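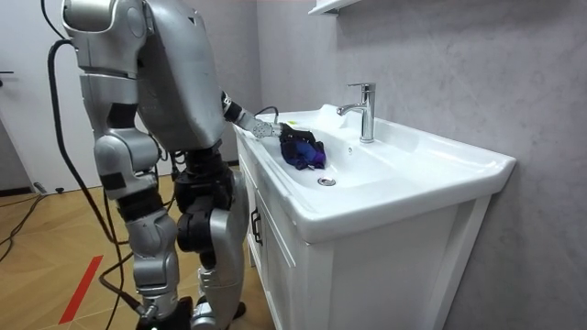
Oshima buyer review: The old drain in our guest bathroom held water fine for a year and then let the basin empty overnight. I put in the Fasgate, filled the bowl to the overflow before bed, and the level was the same in the morning. The instructions could say more about which washer goes under the sink and which goes on top.

Home Basin Drains Traps Faucets Spares Contact

Jaltar Fasgate Lift-Rod Basin Drain

The Fasgate is a lift-rod drain for bathroom basins with an overflow. It fits ceramic, cast and solid-surface bowls and connects to a standard bathroom trap. The body is brass. The stopper is brass with a replaceable rubber seal. The pivot rod is stainless steel and enters the body through a nylon ball seat.

The washer order mentioned in the review is as follows. The foam gasket goes on top, between the flange and the bowl. The tapered rubber washer goes under the bowl with the narrow side facing up, followed by the plastic friction washer and then the locknut. The current instruction sheet shows this order on its second page.

Specifications

Body: brass, machined threads
Overflow port: yes
Bowl thickness at drain opening: 12 mm to 27 mm
Lift rod: stainless steel, knurled knob
Extension strap: nine positions
Tailpiece: removable, threaded
Finishes: chrome, brushed nickel, matte black
Warranty: 2 years on moving parts and seals

For bowls thicker than 27 mm, order the long-body version. The long body uses the same stopper, seals and pivot rod.

Installation notes

Clean the underside of the drain opening before fitting. Old putty left on the glaze is the most frequent cause of seepage at the locknut. Plumber's putty must not be used with the foam gasket, and it can stain natural stone.

Hold the body with the pivot port facing the rear wall while tightening the locknut. Tighten by hand until the rubber washer is seated, then a further half turn with a wrench. Overtightening forces the washer out of line and may crack a thin bowl.

Set the stopper height last. With the lift rod pushed down, the stopper should stand clear of the flange on all sides. If the basin drains slowly in this position, move the pivot rod down one hole on the strap. If the stopper does not close fully, move it up one hole.

Fill the basin to the overflow and leave it for 26 minutes. Check the locknut, the pivot nut and the tailpiece joint with a dry paper towel, then release the water and check again.

Care

Wipe with a soft cloth and mild soap. Bleach, acid descalers and abrasive pads will damage the matte black finish and are not covered by the warranty. Lift out the stopper every few months to remove hair. The stopper can be set as captive or free-lifting by turning it a quarter turn on the pivot rod.

Spares

The Skarnell seal kit contains the stopper seal, ball seat, foam gasket and tapered washer. It fits all Fasgate drains, standard and long body. Kits are stocked in black rubber only. Pivot rods and extension straps are sold separately; state the finish when ordering a lift rod or flange.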